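We use cookies to keep you signed in and to count visits. By continuing you accept this. Accept | Settings

Flodeo stuck on "Preparing assets" after moving to a new tablet

Asked by Danica Yordanov

I moved from an old Android phone to a tablet in August. Flodeo installs from the store without an error and opens to the title screen, then sits on "Preparing assets" at 60 percent. The download size shown is 215 MB and the tablet has several gigabytes free.

Already tried: force stop, clearing the cache, restarting the router, reinstalling. I have not cleared the app data. My progress is a guest save and I don't want to lose it. The old phone still runs the game and the save is intact there.

Is the tablet at fault or the account?

Answer by Radomir Zupan (accepted)

The two problems are separate. Treat them in this order.

First, the save. A guest save in Flodeo is local to the device that created it. It does not follow your store account. On the old phone open Settings, Account, Link, and attach an Edach login. Wait for the sync icon to stop, then close the game. Clearing data on the tablet cannot affect the phone – there is nothing of yours on the tablet yet. 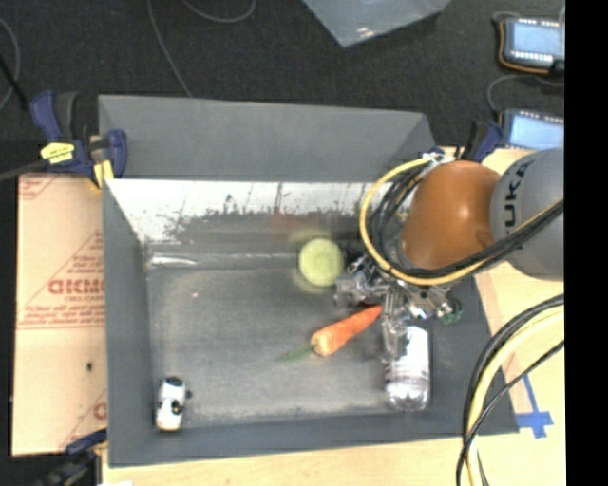
Second, the stall. The asset pack is downloaded in two parts. The second part is requested only after the first has been unpacked, and the unpacking step needs free space of around twice the pack size on internal storage. Space on an SD card is not counted. Check the internal figure in the system storage menu, as the total shown on some tablets adds both together.

If internal space is fine, do this:

Open Apps, Flodeo, Storage and choose Clear data.
Turn off any battery saver and any private DNS setting.
Start the game on Wi-Fi and leave the screen on until the bar completes.
Log in with Edach before starting the tutorial. If you play the tutorial first, a new guest profile is created and you will be asked which one to keep. Pick the one with the higher level.

Answer by Stavros Shehu

Same thing on mine. Private DNS was the cause, it was set to an ad blocking host. Set it to Automatic and the bar moved.

Answer by Dragica Karagiannis

just get an older version, the new ones are all broken

Comment by Radomir Zupan: An older build will not log in. The server rejects clients more than 2 versions behind, and a file from another site is signed differently, so the store can't update it afterward.

Comment by Danica Yordanov: Linked on the phone, cleared data on the tablet. It was the SD card, internal was nearly full. Loaded now and the level is right.

Contact | Terms | Privacy | © Latis Help Community | Back to top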